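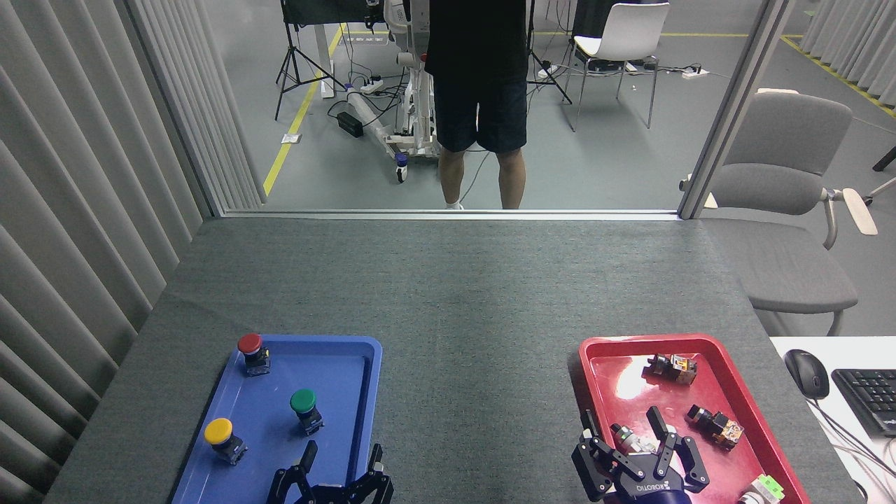

Push buttons with red, green and yellow caps in the blue tray, switch parts in the red tray.

Ticket: Turnout 11 throws by itself when the station lights come on
Category: Layout wiring / accessory control
Opened: Feb 2, 2026
Status: Solved

Original report

Hi all! First ticket here, and I'm thrilled to have a layout far enough along to have a real problem with it. The layout is called Kitberg, a mountain branch line with a junction station and a small freight yard. Turnouts are run by Rizzi slow-motion machines, fed from a Dasero accessory board, and I throw them from push buttons on the fascia. Street and station lighting hangs off a separate Verorer supply.

What happens: with trains stopped and my hands in my pockets, I switch on the station lights and turnout 11 goes over to the siding. Not every time. I can turn the lights on and off all evening with nothing wrong, and then it does it twice in a row. The other turnouts have never moved unless asked.

What I expect: lights on, turnout stays put, evening express glides into platform two looking gorgeous.

Already tried:
- Power cycle of everything, board first, then lights
- Different output on the Dasero board for turnout 11 (the fault followed the turnout)
- Cleaned the track. I know. It made me feel better

Reply from support desk

Thanks for a very clear report, and Kitberg sounds like a great place to run trains. Since the fault followed the turnout to a new output, the board output is probably fine. Did you move the button wire to the matching input at the same time? Please also tell us how long the button lead is and what it runs beside.

Update 1

Yes, the button wire moved with it, so that's a point for the input side! The lead goes from the fascia all the way to the board behind the freight yard. I measured it with a piece of string and it's 13 feet. The other button leads are much shorter. For most of the way it is cable-tied to the lighting feed. I was so proud of that bundle.

Update 2

Test A: unplugged the button lead at the board. Lights on, lights off, 95 cycles while listening to a ball game. Turnout 11 never moved.
Test B: plugged the lead back in but disconnected the button at the far end, so it was just wire. The turnout threw on the fourth try. So the button is innocent!
Test C: connected a different button at the fascia. Same fault.

I love this. It's like having a tiny ghost living under the mountain.

Reply from support desk

Lovely testing. The long lead is picking up a pulse when the lighting supply switches on, and the input reads it as a press. Two things to do, in this order:

1. Cut the ties and move the button lead away from the lighting feed. Where they have to cross, cross them at right angles.
2. If it still happens, raise the press time for that input in the board settings. It ships on the fastest setting, and a human press is far longer than the pulse you are seeing.

Please do them one at a time so we know which one did the work. Leave the turnout machine alone for now.

Update 3

Step 1 done. It took me most of an evening on my back under the yard, with bits of plaster dropping in my ears. The lead now runs along the front edge and the lighting feed stays at the back. Much better, but I did get one false throw after some 40 minutes of trying.

Update 4

Step 2 done as well. I set the press time to 2 on the Dasero menu (it was 0). The button still feels instant to me. Ran the full evening timetable with the lights going on and off at every excuse, and not one false throw. The express made it into platform two with the lamps glowing and I may have clapped.

One question while I'm here. I'm adding a second yard in June and the leads will be even longer. Same settings, or twisted pair from the start?

Reply from support desk

Twisted pair from the start, one pair per button, with the return going back to the board and not to the nearest common. Keep the press time at 2 as well. We'll mark this one solved, but do post a fresh ticket when the new yard goes in.

Update 5

Will do! Twisted pair ordered. I also labeled both ends of the old lead this time.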